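Two-arm ceiling kit for a small kitchen goods shop - worth it, or get one arm?

Community Help > Automation > Kits and Services

Posted by Hamon_bench

Hi all, long-time reader, first time actually asking for something. I run a small business that packs up play kitchen sets and little household bundles (cups, pails, utensils, that sort of thing) and I've been going back and forth for weeks with a company called Hakness. They sell a two-arm kit called the Ellon that hangs over your table, and you can either buy it outright or pay for it as a service where they come in, set it up and train it on your own items.

My budget will stretch to the two-arm version, but only just. The single arm is a lot easier to swallow. Most of what I do is picking something up and putting it in something else, so part of me thinks the second arm would spend its day hanging there looking expensive. The other part of me remembers how often I hold a cup with one hand while I put the spoon in with the other!

What I want to hear about is the stuff that isn't in the brochure. How long before it does useful work? How fussy is it about lighting? Does the hanging frame drive you nuts when you need to get at the table yourself? My room has a normal ceiling and one decent wall, and I'd be the only person looking after the thing. I can use a screwdriver and follow a manual but I don't write code.

Thanks in advance, and sorry for the length.

Vilho Tikkanen
Accepted reply

We took the Ellon as a service last June, two arms, so I can speak to most of this. Short version: get two arms if you handle anything that tips over, and get one if everything you pack is flat or boxy.

Setup took the installer 4 days. The frame went up quickly and most of the time went into getting the arms and the sensors to agree on where the table was. After that we had a stretch of teaching it our own items, and I'd budget a good month before you stop hovering over it. I'm not a coder either, and the teaching part was fine for me once I stopped rushing it.

My biggest tip is to start with a mixed row of things and leave plenty of space around them. We began with everything bunched up because that's how our packing table always looks, and it was miserable. A tall cup with handles poking out of it is a really good test piece, and so is anything shiny.

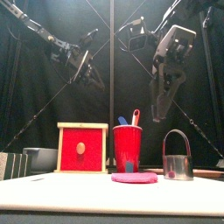 Can you still use the table by hand when the arms are parked?
Most of it, as long as you put the system in hold first and wait for the light on the control box to go steady. We pack by hand from the front edge for an hour or so every morning and only switch the arms on afterward.

On lighting, yes, it's fussy. Bright light from above has been good for us and sun from a side window has been terrible. A plain dark curtain behind the table made more difference than I expected, and it's the cheapest thing we bought. If Hakness offers you their fancy backdrop panels, say no thank you and go to a fabric store.

What I don't love: the support line is only open until 5 in the afternoon, and the spare fingertips come in packs of 200, which is silly for a small shop. I've split a pack with another customer and we'll both be set for years.

Where two arms earn their money is small round things on a soft surface. A light cup sitting on cloth wants to scoot away from a single gripper, and coming at it from both sides is much calmer. It's slower - I won't pretend otherwise - but I'd take slow over chasing cups across the floor.
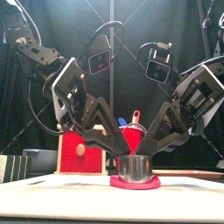

Both grippers close to the steel cup, with the red cup right behind it.

Ask them for a trial with your own items before you sign. They'll do it if you push a little.

Santeri Vainio

Mostly agree with Vilho but I went the other way and bought the kit outright. Worked out cheaper for me by month 31 on paper, although I had to do the yearly service myself and that ate a weekend. Check the ceiling height before anything else! The frame needs more headroom than the sales page makes it sound, and I had to move a light fixture.

Also look at Väisänen if you only want one arm. Their single arm stands on the table, so there's no frame to mess with, but you do lose table space. The teaching software is clunkier and the manual reads like it was written in a hurry.

One question back at you, how heavy is your heaviest item? I had to drop a couple of my bigger pots from the list.

Hamon_bench

Super helpful, thank you both. Nothing I pack is heavier than a full pencil case, so I think I'm OK there. Going to measure the ceiling tonight and ask about the trial.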